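Inskip students teach a robot arm to tidy up

The robotics club at Inskip has been busy since January, and anyone who has walked past its room after school has probably heard the cheering. The students are getting an arm ready for the spring meet in Dramham, where teams from all over the county will ask their machines to do the kind of small chores most of us do without thinking - pick up a cup, put away a box, set a spoon back in its bowl.

The club calls its project Mirkent, a name chosen by vote in the first week and defended warmly ever since. Parents and neighbors have helped keep it supplied by sending in things from their own kitchens and closets, and the students have been grateful for every bit of it (the snacks especially, though those are supposed to stay on the practice table until the season is over).

A good deal of the work comes before the arm moves at all. The students set out the items, decide what the task will be, and talk over which things will be easy to grip and which ones will slide or tip. A blank dry-erase board, a tall can of Pringles and a bowl with a spoon in it all ask for something different. 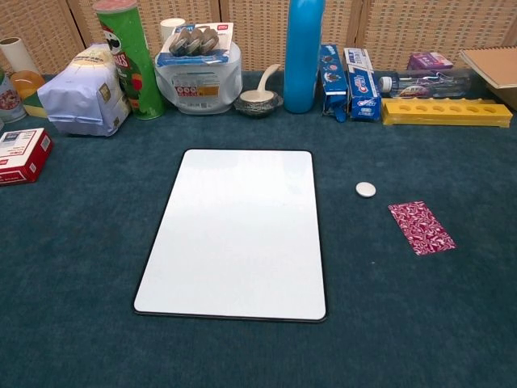 How many practice runs does the team need before the meet? The club has set itself a goal of 470, and it had passed 200 by the time this item was written.

Each run is logged in a shared notebook file, with a line or two from whoever was at the controls. Some of those notes are very short and some go on for half a page, and the younger members like to read the old ones aloud while they wait for their turn.

Fodum, the repair shop on the main street, has lent the club a set of hand tools and a workbench, and has offered to look over the wiring before the trip. The club has 20 members this year, and all of them hope to make the ride to Dramham.

Families are welcome to stop in and watch a practice. The room is open until 6 p.m. on club days, and visitors can come in through the side door by the gym.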